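Why Do We Need Breakfast? (And What Does Your Body Do With It?)

By Kelechi Onyeka

When I was six I thought food fell straight down into my legs. I pictured my toast piling up in my feet like sand in a bucket, and I was quite worried about what would happen when it reached my knees!

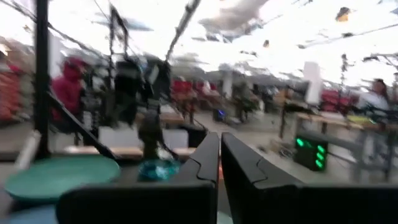

My gran put me right. She said food is more like a parcel, and your body spends most of the day unwrapping it. I still think that's a good way to look at it, so let's follow a bowl of porridge on its way down.

The unwrapping starts in your mouth. Your teeth mash the porridge up and your spit gets to work on it too (yes, spit has a job). Try this: chew a small piece of plain bread for a long time before you swallow. Does it start to taste a bit sweet? That's your spit breaking the starch in the bread into sugar.

Next you swallow, and the porridge goes down a stretchy tube to your stomach. It doesn't just drop, though. Muscles in the tube squeeze it along, a bit like you squeezing toothpaste. Your stomach then churns it about with strong juices until it looks like thick soup. Sorry if you're eating!

After that comes the small intestine, and whoever named it was having a laugh, because in a grown-up it can be 6 metres long. It's only called small because it's thin. All the useful bits of the porridge pass through its walls and into your blood, and your blood carries them wherever they're wanted – your legs if you're running, your brain if you're stuck on your spelling.

So what about breakfast? Well, you've been asleep all night and you haven't eaten a thing. But your heart kept beating and your lungs kept puffing in and out, and that all uses energy. The word breakfast means to "break the fast", and a fast is a time when you don't eat.

You might have seen the word "calories" on a cereal box. Calories are a way of measuring the energy in food, just as centimetres measure how tall you are. On the side of the packet it usually says kcal, and one kcal is the same as 1000 of the tiny calories scientists use. My bowl this morning came to 156 kcal before I put the banana on top. You don't need to add them up yourself. Your tummy is pretty good at telling you when it's hungry and when it's had enough, so have a listen to it.

My favourite breakfast is still porridge with banana, but my brother likes beans on toast and my cousin has leftover rice. Any of those will do nicely. What did you have today?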